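Workshop tips: collecting good examples for a learning arm

Most of the trouble we see with home-trained arms comes from the examples, so sort those out before you touch any settings. These notes were put together by Rattana Srisuk from the Onsri bench sessions.

Pick one job and stick with it. Moving drinks cans from a table to a shelf is a good first one, as cans are cheap and stand up by themselves.

Wipe the lens on the wrist camera before you start. A thumbprint will spoil a whole afternoon.

Change the starting places every few goes. Swap the cans over, turn the labels, leave one near the edge. If every can starts on the same spot, the arm learns the spot.

Mix tall slim cans with short ones -- the fingers need to close at different heights.

Move slowly when you guide the arm, and don't stop halfway to think. Long pauses get copied too.

Keep the failed goes in a separate folder. Boonmee Inthanon kept 1,249 examples from his first set and threw out the rest, and wished later that he had saved them.

Aim for 500 clean goes before the first training run. Almost 2,000 is better if you want it to cope with a new shelf.

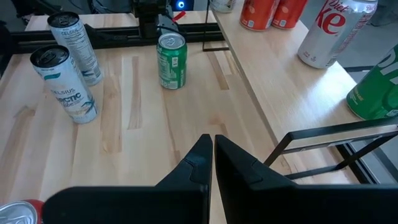
Reading time: 2 minutes

Line the closed fingertips up with the can before you open them. With a short green can standing alone ahead of the gripper, there is room to come straight in. Two tall cans close together, like the Celsius pair on the left, are harder -- leave those until the single cans go well.

Name your files as you save them, and back them up before you clear the table.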